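Local Trips > Museums and Collections > Visit Reports

Cleston Telephone Museum, Open Day

Posted 29/06/2019 in Day Trips, Old Technology

The telephone museum in Cleston opens its back rooms to the public twice a year, and this was the summer one. The museum takes up the ground floor and basement of the old exchange building on Grunditz Street. Admission was free for the day. Parking is behind the building, and the lot was full by eleven, so I left the car by the library and walked.

Tours went out every half hour. Ours was led by Kittipong Paisan, who worked on rural lines before he retired and now looks after the switching equipment. He started us in the basement, where the cables from the street come up through the floor. The exchange served 2193 lines at its peak, and the original line cards are still in their drawers, filled out in pencil. Several people in our group looked up their grandparents. One man found his own family's bakery, listed with two numbers, and took a long time over it.

Upstairs is the switch room. They keep one rack running, and you can dial from a phone at one end of the room and hear the call work its way through to a phone at the other end. It is louder than I expected. Paisan said that on a busy evening the operators next door had to keep their door shut -- the sound carried through the wall.

The operators' room has a three-position switchboard from the Cabrera hotel, which closed long ago. Visitors can sit at it and connect each other. My daughter did this for most of our visit and had to be asked to give somebody else a turn.

After the tour we went along to the repair workshop, where Fiorella Fontana was fixing the bell in a wall phone. She showed us how the wires are sorted by color before anything is joined. Old wire gets saved if the insulation is sound, and untangling it is the job everyone puts off.
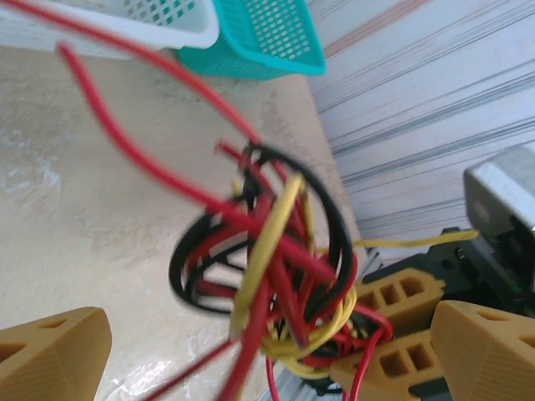
Food, Shop and Getting There

Coffee and sandwiches were on sale in the former battery room. The egg salad was good. The shop is one table of postcards and old directories, cash only. I bought a 2-dollar reprint of the Plavatura valley directory, mostly for the ads.

The basement stairs are steep and there is no elevator, but the switch room and workshop are level from the side entrance. The next open day is in September. Go early if you want a turn at the switchboard.

3 comments | 2 shares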